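Search this site Enter keywords Go

November 27, 2023
By Sarita Pathak and Mattes Brandes

3.2 The inside of an office tower

Of the 996 desktop towers logged at the Jonercombe depot, nearly all had been described on intake as "standard." We would like to meet whoever set the standard. Cases that shared a model name often disagreed about where a drive should live, and the wiring tended to follow the mood of the assembler.

Our concern is what must be moved before the board can be reached. Figure 2 shows an open tower on its side, with the CPU socket empty and its retention bracket flipped up. 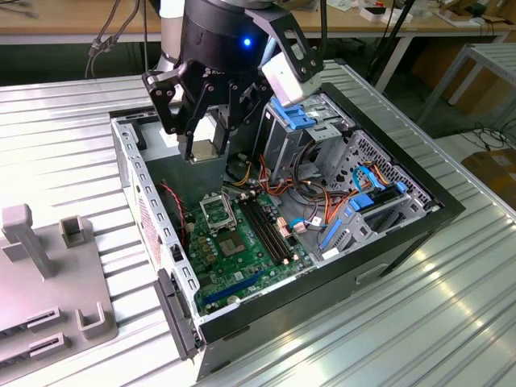 Figure 2. Open tower with motherboard, drive cage and power wiring.

Power wires are the main nuisance. They take up the middle ground between the drives and the board – the one place a person would like to put a hand. Kasten's sorting guide treats them as a minor matter and gives them a footnote. We gave them their own column, and by May it was the fullest in the log.

Colored latches and brackets were kinder to us. Blue plastic usually meant that something was supposed to come loose, though it made no promises about how willingly.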